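Ashton Ruddock lleva 21 años haciendo mesas y todavía prefiere enseñarlas sin nada encima. Nos recibe un jueves por la mañana en el taller de Drirkell, en las afueras de Proltville, donde trabaja con otras cuatro personas. Venimos a hablar de tableros claros, que son casi lo único que le piden desde hace un tiempo.

"La gente entra y pasa la mano", cuenta. "Luego pregunta el precio. Con la madera oscura miraban primero las patas."

El escritorio que más vende se llama Trisley. El año pasado salieron 186 unidades, casi todas para casas particulares. Ruddock lo diseñó para su hija, que necesitaba una superficie grande y sin cajones, y durante meses no pensó en ponerlo a la venta. Fue un cliente de Golob, la tienda que distribuye sus muebles, quien lo vio y encargó dos.

Le preguntamos cómo elige el dibujo de la veta. Dice que dedica a eso más tiempo que al corte. Busca líneas finas y tranquilas, pero no le molesta que en algún punto se abran en óvalos. 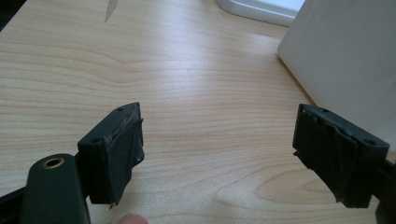 La veta del tablero, con sus óvalos alargados. El acabado claro refleja la luz con un brillo suave.

"Hay clientes que piden que la veta sea recta de punta a punta", explica. "Se puede hacer, pero yo en mi casa no la pondría."

El acabado es otro asunto. Probó varios aceites y los dejó porque amarilleaban demasiado pronto. Ahora aplica un producto mate en dos capas, con un lijado ligero entre una y otra. Recomienda limpiar con un paño apenas húmedo y secar enseguida - lo de los sprays para muebles le parece dinero tirado.

¿Y las marcas de vasos? Ruddock se encoge de hombros. "Salen. El de mi hija tiene una en la esquina desde la primera semana. Me ofrecí a lijarlo y me dijo que no tocara nada."

En septiembre quiere empezar con una versión más estrecha, para habitaciones pequeñas. Todavía no tiene nombre.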